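Footwear Wear and Replacement Habits Among Students
Term project report, Consumer Materials course
Submitted 25th June

1. Background

Most people in our year own at least one pair of molded foam slides. They are cheap, they need no care, and they get worn indoors and out. Our group wanted to know how long students keep them and what makes them decide a pair is finished. We started the project in March, after the course unit on soft polymers.

2. Method

We handed out a paper questionnaire in two residence halls, Windinness and Trornura. It had 11 questions. The first part asked about age of the pair, where it was worn and how often it was washed. The second part asked what the owner did with the last pair that was thrown out. We also kept a walking log for one member of the group, who wore the same pair every day for two weeks and wrote down the steps from a phone at night. The lowest daily total was 1,981, on a Sunday spent mostly in the library.

We did not do any lab testing. The hardness gauge in the department was booked until the end of the term, so everything on wear comes from looking at the soles and from what owners told us.

3. Results

The answers from the two halls were close enough that we put them together. Owners who wore their slides outside said the tread changed first. They described dirt that stayed in the pattern after washing, and a smoother patch under the heel. Owners who kept them for indoor use complained more about the footbed, mainly that it had gone flat or slippery.

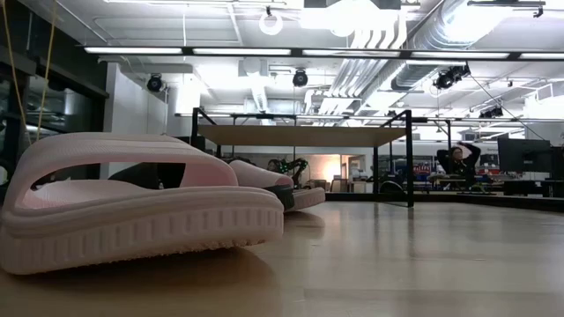
Color came up more than we expected. Several people with light pairs said they stopped wearing them outside once they looked dirty, even though the foam was still fine. Owners of dark pairs hardly mentioned dirt at all. We had left color out of the questionnaire, so this comes only from the comments box.

Very few respondents had tried to recycle an old pair. Most put it in the regular trash. The Anditz shop near campus has a return bin for shoes, but the sign does not say if foam slides are accepted — we asked at the counter and got two different answers.

4. Problems

The question on washing was badly worded. Some people took it to mean a rinse under the tap and others a full wash with soap, and we could not separate the two afterward. The walking log covers one person and should not be read as typical.

5. Further work

A later group could add color to the questionnaire and weigh pairs at the start and end of a term. It would also help to book the hardness gauge early.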